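Entertainment > Features > Film
Search stories, stars, reviews

Stefanou takes her time with 'Irkari'

Magdalini Stefanou spent almost two years writing "Irkari", a family drama set over one week in August. She shot it in 42 days, mostly indoors. 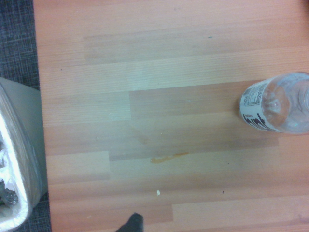 The lead went to Hnat Tkachenko, 55, who had only done stage work before. He read the script twice and said yes - then asked for fewer lines.
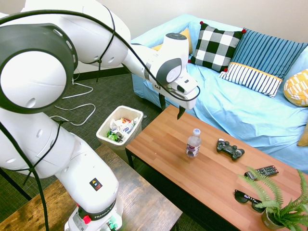

Stefanou cut 40 of them. "He was right," she says. "The father listens more than he talks." Her next film, "Ditico", is a comedy, and Tkachenko has a small part.
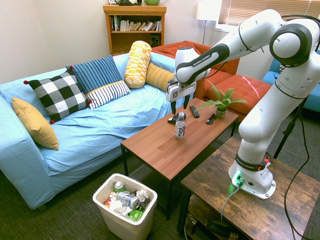 The coffee table and the arm above it.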